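Nomel Estación 2 – automatización para puestos de preparación y envasado

Inicio > Equipos > Puestos asistidos > Nomel Estación 2

Referencia: NE-202
Estado: disponible bajo pedido
Distribuye en España y Portugal: Stanmont

Para talleres pequeños, cocinas centrales, almacenes de muestras. Sitios donde alguien pasa la mañana cogiendo botella, dejando botella, cogiendo cuenco, apilando cuenco. La Estación 2 se queda con esa parte. La persona se queda en el puesto, pero haciendo otra cosa: preparar el pedido siguiente, revisar etiquetas, atender la puerta.

No hace falta cambiar la mesa. No hace falta vallar nada en la configuración básica (consultar siempre con prevención antes, eso sí). Se enseña con objetos reales, los que ya se usan en el puesto, y la enseña la misma gente que hace el trabajo. 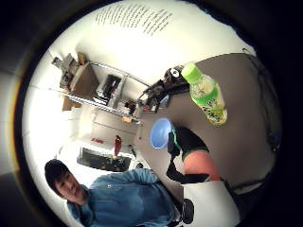

Botella de tapón verde durante una sesión de enseñanza.

Qué incluye

- Mano articulada, izquierda o derecha, indicar en el pedido
- Pinza de mano para enseñar tareas
- Caja de control y cableado
- Licencia del programa Zadadon, un puesto
- 2 jornadas de puesta en marcha con técnico
- Manual en español (el de portugués sale en diciembre)

No incluye mesa, estanterías ni ordenador. Requisitos del ordenador en la ficha técnica, pedirla a Stanmont.

Cómo se enseña una tarea

El operario coge la pinza y hace la tarea como la haría cualquier día. Varias repeticiones, cambiando un poco la posición de las cosas. Zadadon guarda cada pasada y al final se eligen las buenas. Las malas se borran o se marcan, que también sirven. Luego se lanza el cálculo, normalmente a última hora, y por la mañana se prueba despacio con alguien delante.

Consejo de Phúc Thân, técnico de puesta en marcha: no ordenar la mesa de más. Si en el puesto real hay trastos, que haya trastos. Una tarea enseñada en una mesa pelada falla el primer día que alguien deja un destornillador en medio.

Qué cambia para quien trabaja ahí

Lo preguntan siempre y es normal. En la empresa de Callum Treloar, cliente desde la primera versión, nadie perdió el puesto pero sí cambió el reparto. Antes rotaban cinco personas por la mesa de apilado y ninguna la quería. Ahora hay una encargada de la estación, Gemma Lightfoot, que decide qué se enseña, cuándo se para y cuándo se vuelve a la mano. Cobra un plus por ello. Recomendamos acordar eso antes de instalar y no despues.
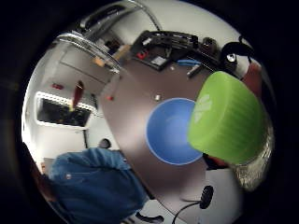 El apilado es la tarea que más nos piden, y la que más guerra da. Los recipientes redondos resbalan, se encajan torcidos, se llevan al de abajo pegado. Conviene empezar con dos colores bien distintos, como el cuenco verde lima y el azul de la foto, y pasar al material propio cuando la gente ya tiene soltura con la pinza. También ayuda que un solape entre piezas se enseñe varias veces y desde lados distintos. Finn Lammers, de formación, dedica media jornada sólo a esto.

Quejas que nos han llegado, y qué hemos hecho:

"Hay que estar pendiente". Sí, las primeras semanas mucho. Luego menos. El aviso sonoro ahora se puede bajar o cambiar por luz.

"Va más lenta que yo". Tambien es verdad. No está pensada para ganar a nadie en velocidad, está pensada para la cuarta hora.

"No sé si me está midiendo". La versión actual no guarda tiempos por persona. Las grabaciones de enseñanza llevan número de tarea, sin nombre. El responsable puede borrarlas desde el menú.

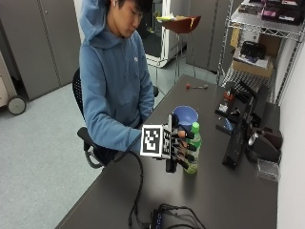

Tampoco recomendamos meterla en todos los puestos a la vez. Un puesto, un mes, y reunión con la gente del turno. Torben Kohlhase, de soporte, se conecta a esa reunión si se le pide con tiempo. Si el equipo dice que no compensa, se devuelve dentro del plazo y ya está (ver condiciones).

Opciones

- Segunda mano para el mismo puesto
- Soporte Strobel para fijar al canto de la mesa
- Almohadillas de repuesto para los dedos, bolsa de 5
- Formación extra para el turno de noche

Precio y plazo

A consultar según configuración. Stanmont responde en horario de oficina, de 8:00 a 15:00. Para presupuesto mandar: tarea, medidas de la mesa, foto del puesto tal cual está, y cuántas personas lo usan.

Descargas: ficha técnica / guía de enseñanza / modelo de acuerdo con la plantilla

Productos relacionados: Nomel Estación 1 (descatalogada, quedan recambios)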